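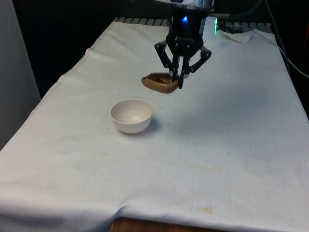
Crumbs are part of the pleasure of a crusty supper, but they do get everywhere, so I like to set things up before anyone sits down. Spread a big white cloth first and don't fuss over a few wrinkles – mine always has some. Then put out a small, deep bowl with a plain rim, like the white one on my table, with its few dark specks inside. Tip the crumbs into it as you go, and after supper shake the cloth outdoors, gathering all 4 corners first.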